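The Pig That Wasn't There

A two-armed robot in Sokavport kept reaching for toys it had already picked up. Finding out why took seven weeks, and the answer should interest anyone who trusts a camera.

Published 5/22/20

The noise, Anel Pillay says, was a click and then a kind of groan. She was across the room with her back turned, and by the time she had hit the stop button the left arm of her robot had tried to push its fingers through the floor.

"It wasn't dramatic," she says. "It was like somebody leaning too hard on a table. But I knew it was bad, because it hadn't slowed down. It always slows down."

That was run 1,073. I love that she knows the number. She has it written on a strip of tape stuck to her monitor, and she will tell the story of run 1,073 to anybody who comes through the door of Grarkness, the small robotics outfit in the Kershaw district where she has worked on two-handed robots for most of her career. I came through the door to write something short about robots that tidy up. I stayed until they locked the building, and came back the next morning.

The job the robot was learning sounds like nothing at all. Toys are on the floor and they need to be put away. Two arms share the work, each with a simple two-fingered gripper and a little camera riding along on the wrist. A person guides the arms through the job many times over, the computer studies the recordings, and then the robot has a go on its own. If you have watched a toddler work out how to pick up a grape, you know the mood in the room. People hold their breath. People say "come on, come on" to a machine!

And it was getting good. In February the arms could barely get hold of anything soft. A few weeks on, they were clearing most of the floor without help, and Pillay had started leaving them to run while she answered email.

Then came the ghosts, which is her word. Now and then an arm would pick up a toy, drop it where it belonged, swing back to the bare spot it had just cleared, and pick up the same toy all over again. Only there was no toy. The fingers closed on air with great confidence. The arm carried the air away and set it down carefully.

Everyone thought this was hilarious. There is a video of it with music. Pillay laughed too, and put it down to a lack of practice. A robot that learns from people's recordings will do strange things when it hasn't seen enough of them, so the cure seemed obvious, and she went off and recorded more. She recorded 500 extra demonstrations and the ghosts stayed exactly as common as before.

"That should have been my clue," she says. "If you give it that much more to learn from and a mistake doesn't budge, the mistake isn't in the learning. I can say that now. At the time I just thought, okay, more pigs."

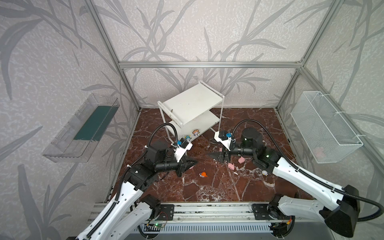

Two arms over the toys in the cell at Grarkness.
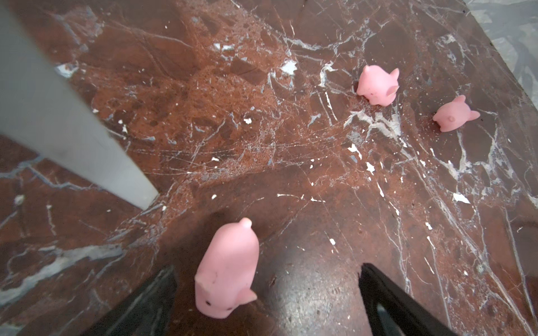 A pink pig between the fingers of a gripper, as a wrist camera sees it.

After the groan, she stopped recording and started reading logs. The software that runs the arms is a homegrown package called Grorkadier, written by several people over several years, and like most homegrown packages it writes down nearly everything it does. Every picture that comes from a camera gets a time stamp. Every command that goes to a motor gets one too. When something goes wrong you line the two up and see what the robot was looking at when it made its choice.

She lined them up for run 1,073 and everything was perfect. Pictures were coming in on time, one after another, with no gaps. Commands were going out on time. According to the log, the left wrist camera was healthy right up to the moment the fingers hit the floor.

So she suspected the arm. She swapped a joint motor, checked the calibration, and loosened and retightened everything that holds a gripper to a wrist. She suspected the shiny floor, which throws a glare under the overhead lights, and spent days trying it with the lights off and a desk lamp on. She suspected the pigs themselves, because they are squashy, and a squashy thing changes shape as you grip it. Each of these was a fair idea. Each of them got its own page in her notebook, and I read those pages with real pleasure, because this is the part of engineering that never gets into the brochure. You can see her handwriting get worse.

What cracked it was a fly.

It had got in through the loading door and was walking around on the floor of the cell while she replayed a fresh recording from the left wrist camera at quarter speed. The fly walked in from one side, got halfway across, and stopped. It stayed stopped. In the overhead recording, taken at the same moment, the fly was strolling along without a care.

"I put the two side by side and I actually yelled," she says. "The fly was in two places!"

The camera had stuck. Somewhere between the lens and the computer, the stream of pictures had dried up, and the piece of Grorkadier in charge of fetching them did what it had been told to do years ago by someone who wanted to be helpful. When no new picture arrived, it handed over the last one again. And it stamped that old picture with the current time.

Think about what that does. The robot asks, what do you see? It gets a nice clear photo of a pig, marked "now." It asks again and gets the same pig, still marked "now." It can lift the pig, carry it off, and come all the way back, and as far as that wrist is concerned the pig has never moved. The ghosts were real photographs of real toys, a few seconds out of date.

Most of the time this cost nothing but a laugh, because the stall ended quickly and the overhead view argued the robot out of its mistake. On run 1,073 the stall arrived while the arm was on its way down. From up high, the pig looked small, so the arm kept going. It went on looking small, so the arm went on going. The slowing down that Pillay had always counted on was something the robot had learned from watching toys get bigger in the picture, and the toy was never going to get bigger.

I asked why a frozen picture hadn't jumped out at anyone sooner. She pulled up a stretch of old recordings and made me look for one. I couldn't find it. An arm that is lining up a grasp barely moves, and neither does a toy on a floor, so a live picture and a dead one look the same to a person scrubbing through on fast forward. She went back through the entire archive with a little program that compares each picture to the one before it, right down to the grain. A live camera always has some fizz in it, even when it is staring at nothing. A stuck one has none. The program found stalls in recordings that she had been feeding to the robot as good examples since the start.

The root of it all was a cable. Where the left wrist camera's lead passed the last joint, it had been tied down with too little slack, and turning the wrist to a certain angle tugged on the plug. It tugged just enough to break the connection for a moment without ever pulling it out. That part of the repair took four minutes, and she did it with a pair of snips and a fresh tie.

The rest took longer and is, to my mind, the good stuff. Pictures are now stamped with the time by the camera's own clock, so an old one cannot pass for a new one. If any camera goes silent for longer than a set limit, both arms stop where they are and stay stopped until a person clears the fault. Picking the limit was a fight. Set it too tight and the robot freezes whenever the computer hiccups. Set it too loose and a fast arm can cover a scary distance before it notices that it has gone blind. They tried several values with the arms running at full speed above a block of packing foam, and tore up a lot of foam.

There is also a force check that has nothing to do with cameras at all. If a finger meets more push than any soft toy could give back, the arm backs off. Pillay is a little sheepish about that one. The motors could always measure it. It had been on the list of things to turn on, under several more exciting things.

She also changed a house rule. Nobody answers email while the arms are running on their own. Someone sits within reach of the stop button and watches, even on the dull runs. She says the people in the room had become like the camera, sure that what they saw last was still the case, and then she laughed and asked me to make her sound less pleased with that line. I have left it in.

The damage from run 1,073 was slight: one bent gripper finger, now replaced, and a dent she can find with a fingertip. The bent finger sits on the windowsill next to the coffee machine, where visitors pick it up and ask what it is.

She threw out every recording with a stall in it and trained the robot again from what was left. It was a smaller pile than she'd started with and the robot came out better. It hasn't picked up any air since the retraining. While I was there it fumbled a pig, let it roll, chased it with one hand, and got it with the other, and the whole room cheered, me included.

Then a warning popped up and both arms stopped dead. The right camera had gone silent. Pillay was out of her chair before I had worked out what I was looking at, already reaching for the flashlight to check the plug.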